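5.2 Does the wrist view carry enough information?

Much of the recent enthusiasm for hand-held grippers rests on an assumption we wanted to test before relying on it: that a policy trained only on what the gripper's own camera records has what it needs to act. For large, rigid objects we have no quarrel with this. For thin objects we are less convinced, and the published success rates do not settle the matter, as most are reported on a single table under a single operator.

We therefore collected 219 two-handed demonstrations of chopstick handling in home kitchens, using the protocol of Section 3. Each operator held one gripper per hand. Training followed the Shimada baseline without changes, apart from the longer observation history described in Section 4. We kept the kitchens as we found them and did not clear the counters or the walls behind the table.
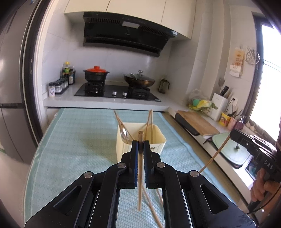 Figure 6. View from one gripper during a chopstick demonstration. The second gripper, in the operator's right hand, enters at the right and also holds a chopstick.

Figure 6 shows why we hesitate. The fingers and linkage take up the lower center of the view, and the chopstick between them is a narrow vertical strip. A second chopstick slants across below it, and three more stand in the utensil holder at different angles. A cooktop, jars and a good deal else share the background. An encoder has every opportunity to attend to the wrong thing, and our saliency checks suggest that it often does.

On the training kitchens the policy completed 30 of 30 trials. We would caution against reading much into this. In the Billadcombe kitchen, which was held out entirely, the same weights completed 13 of 30. Covering the background with a plain sheet at test time did not recover the difference, which argues against clutter as the sole cause, though a sheet is itself a new background and the comparison is weaker than we would like.

A reviewer of an earlier draft proposed that depth input would close the gap. Perhaps it would – we did not have synchronized depth for these recordings and cannot say. What we can say is that the failures were mostly in grasp height, with the fingers closing too early, and that more demonstrations from the same kitchens made no measurable difference.

We thank Manuela Barbieri for relabeling the failed trials without access to the policy outputs. Her labels and ours disagreed mainly on slips after contact, which we count as failures throughout.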